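Courses > Building Conservation > Short courses > Timber and Roof Spaces > Handout 4

Print this page | E-mail this page

HANDOUT 4: ROOF SPACES, LININGS AND OLD JOINERY
Timber and Roof Spaces, evening group
Notes: Ifor Foulkes. Corrections from Ayten Yalçınkaya added Aug 12, 2025

Typed up fast from the lecture, so read with your own notes. Sketches were on the board, not repeated.

1. Where we got to

Last time: roof shapes, where the load goes, why walls spread. This week the space underneath, and what happens when people decide to sleep in it.

Main point to hold on to. An attic built for storage was built cold. Wind through the slates, gaps at the eaves, nothing on the rafters. Damp got in and damp got out again. Once you line it, heat it and put a bed in, the getting out part stops unless someone has planned for it.

Terms you need:
- collar: the cross piece joining a pair of rafters, somewhere above the wall plate
- purlin: runs the length of the roof, holds rafters mid span
- wall plate: timber along the wall top, rafter feet sit on it
- ashlaring: short uprights near the eaves that make the low side walls of an attic room
- sarking: boards laid over the rafters, under the slates

Ashlaring is the one people lose marks on. Not the same as ashlar (cut stone). Same root, different trade.

2. Living in the roof

Servants' rooms first in the bigger houses, then children, then lodgers. Usual signs: a fireplace too small for any other floor, a lath and plaster ceiling following the slope, a door cut down at one corner. Look at the stair too. A proper stair with a handrail means the room was meant. A ladder stair behind a cupboard means it was squeezed in later.

Headroom. Collars often get cut or moved up to make walking space, and this is the most common damage you will find. Cut collar, rafters push out, wall plate rolls, crack appears at the top of the bedroom wall on the floor below. Owner fills crack. Crack comes back.

Look for:
- empty mortices or notches on the rafter sides
- bolts or strap iron where a peg should be
- rafters that sag between purlin and ridge
- cornice lines on the floor below that dont run true

Dark walls in attic bedrooms. Someone asked. Fashion mostly. A dark end wall does make the slope feel less steep but it hides staining, so on a survey go over it with a torch held flat to the surface. Side light shows up blown plaster that you miss head on.
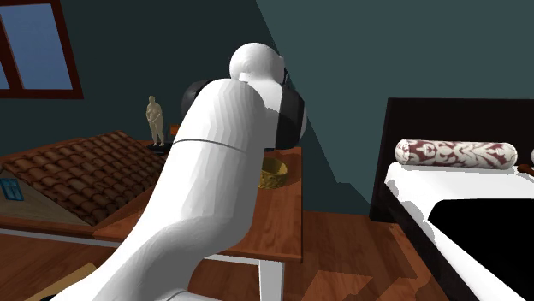

3. Moisture, the short version

Warm air carries more water than cold air. Breath, baths, drying clothes. It rises, reaches the lining, finds a gap, meets cold timber behind and drops its water there. Hence wet rafters under a sound roof. Do not blame the slates until you have looked behind the lining.

Vapour layer goes on the warm side. Air gap goes on the cold side. Get it the wrong way round and you have built a tank.

Case: the Sestadstead house. Attic lined in June, insulation pushed hard up against the sarking, no gap left at all. The bill for the lining was 945, which seemed cheap. The bill for repairs was 2179 and that didnt include redecorating. Two rafters replaced at the foot, the rest dried out once the eaves were opened. Ayten wants it noted that the rafters were sound before the work, she has the earlier survey.

Questions to ask the owner before going up:
- when was it lined, by whom
- does the bathroom fan go outside or just into the roof
- any smell after a cold spell
- was the water tank moved

The fan one matters more than all the rest. Fans venting into roof voids are everywhere.

4. Panelled doors and fitted cupboards

Eaves cupboards next. These are often the oldest joinery left in an attic as no one bothered to replace them. Good evidence. Measure and draw before you touch anything.

Frame and panel: stiles are the uprights, rails are the cross pieces, the panel floats in a groove and must NOT be glued. Wood moves across the grain far more than along it. A glued panel has no room, so it splits, generally in the first heated winter. If you see a straight split top to bottom, feel along the edges of the panel for glue or, more often, thick paint doing the same job.

Plank doors are simpler. Boards side by side, ledges across the back, sometimes a brace. Brace runs up from the hinge side. If its the other way someone has rehung the door.

Furniture (meaning handles, hinges, catches). Ring handles turn up on cupboards of all dates, so a ring on its own dates nothing. Look behind it. A worn arc in the timber under the ring tells you it has been there a long while. Clean bare wood and spare screw holes, it hasn't.

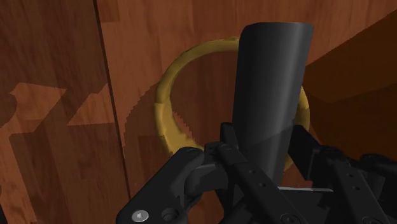
Finish comes next, after fittings. Test in a hidden corner, inside edge of the stile is best. Meths softens shellac. It wont shift oil varnish or most modern coatings. Small cotton bud, one dab, wait, look. Write down what you did even if nothing happened.

Red-brown stain over pale softwood was the cheap way to copy mahogany. Check a chip or a worn edge. If the colour stops just under the surface it is stain.

Grain pattern: graining by brush and comb can be very good indeed. The giveaway is a figure that runs straight over a joint, or a knot repeated at the same height on two doors. At Stindau both cupboards had been grained by the same hand and the knots matched. Client had been told oak. It was pine.

Sticking doors. Do not plane anything on the first visit. Check in this order:
1. hinge screws tight?
2. frame square? measure both diagonals
3. paint build up on the closing edge
4. floor moved
5. only then swelling

Most are no. 1. Longer screws or a glued plug, ten minutes.

5. Repair or replace

Rule used on this course: keep what still does its job, mend what nearly does, replace only the length that has failed. New wood the same species, similar growth rate, grain running the same way. Scarf joints in rafters need an engineer's say so. Scarf joints in a cupboard stile do not.

Filler. Fine for nail holes. Not fine for rot. Ifor's view is stronger than this but its printed in the course book.

Metal straps are honest and can be undone. Some owners hate the look. Explain, offer to paint them, leave it there.

6. For next session

Read: chapter on roof linings, course book, and the Dobos survey in the shared folder. The Dobos drawings are at two scales so check the bar before measuring off them.

Bring: torch, tape, soft pencil, old clothes. The Clerus roof has around a hundred years of soot in it and will not come out of a decent jumper. Masks supplied.

Written task, one side of paper. Choose an attic or top floor room you can get into. Say whether you think it was meant for sleeping from the start, and give your evidence. Sketch section with headroom marked. Say what you could not see and why. Marks are for the evidence, a wrong answer well argued can still do well.

Hand in at the start of the session or by e-mail the night before. Late work to Ayten, not Ifor.

Print this page | E-mail this page

This site uses cookies to remember your settings. By carrying on you agree to their use. Accept | Change settings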